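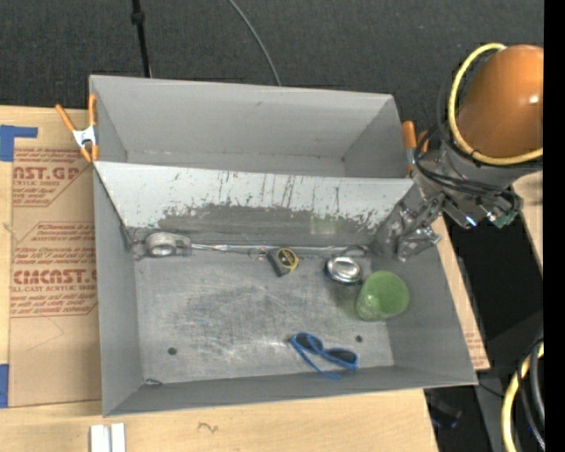 What takes tape residue and old scuffing off the inside of a galvanized bin without stripping the zinc?

Mineral spirits on a rag for the adhesive, then dish soap and a nylon pad. Keep wire brushes and anything acidic out of it.

---

squintela
Original poster

Adding detail to the question. The bin is a two-section open top, grey metal, bought used from a school shop that closed. I believe it is galvanized but there is no plate on it. The divider slopes, and its lower part has worn dark and patchy while the upper part is still pale. There are thin rust-brown vertical scratches on the pale part. The floor of the wide section is dull and scratched.

I use the wide section for small stuff that has no drawer. The narrow one I keep free for paperwork.

Sérgio Quintela

---

nudton_dan

Rust-colored lines on zinc mean one of two things. Either the scratch reached steel, or something steel was dragged across and left particles behind. Rub one line with a white nylon pad and soapy water. If it lifts, it was transfer. If it stays, it needs zinc-rich paint.

---

gallonbucket

Are you sure it's galvanized? A ragged line between pale and dark looks to me like a coating coming off. I had a parts washer from Bettencourt that wore the same way and it was painted. Solvent will soften some paints, so test a corner first.

---

nudton_dan

Galvanized weathers pale and rubs dark. Common enough.

---

gallonbucket

It rubs dark gradually. A ragged boundary is an edge. Edges are film.

---

squintela
Original poster

Test done in the narrow section, back wall, low down. Mineral spirits for two minutes, rag came away clean, no softening. I have not tried anything stronger.

There is also a faint greenish patch on the worn part of the divider, right of the middle. Any ideas?

---

apacheco
Moderator

Could be residue from something with copper in it, could be old cutting fluid. Wipe it with soapy water before guessing. Wear gloves for that one.

Separate point. Swim goggles and a tape measure don't belong on the same bare metal floor. Lenses pick up every burr. Put the eyewear in a pouch or lay a rubber mat.

Aurora Pacheco

---

squintela
Original poster

They are shop goggles with a blue strap, not swim. Point taken on the mat. Does a mat trap moisture?

---

gallonbucket

Yes. I would not put rubber on bare zinc. White rust under it within a season.

---

apacheco
Moderator

Mine has been down since June with no white rust. I use the open-grid kind from Pavuvach, 7 mm thick, so air gets under it. A solid sheet is a different matter and I agree with gallonbucket there.

If the floor has drain holes, cut the mat to leave them open.

---

squintela
Original poster

It has two small round ones, one on the left and one on the right. Open grid it is. The order page lists part 1308 at 42 inches long, which I can trim.

---

brostton_rick

For the scratched floor, 800 grit wet, light pressure, then paste wax. Brings it up nicely.

---

nudton_dan

Please don't sand galvanizing. The zinc layer is thin and you'd be removing the thing that protects the steel. Wax alone is fine.

---

brostton_rick

Did it on a Brostton bin years ago, still no rust. It lives indoors.

---

nudton_dan

Indoors and dry, bare steel would last too.

---

squintela
Original poster

No sanding. Soap on the divider first, then wax on the floor, then the mat. The rolled tape goes in a drawer, as I assume it is the source of the residue. I will post back on the rust-brown lines once I have rubbed a couple of them.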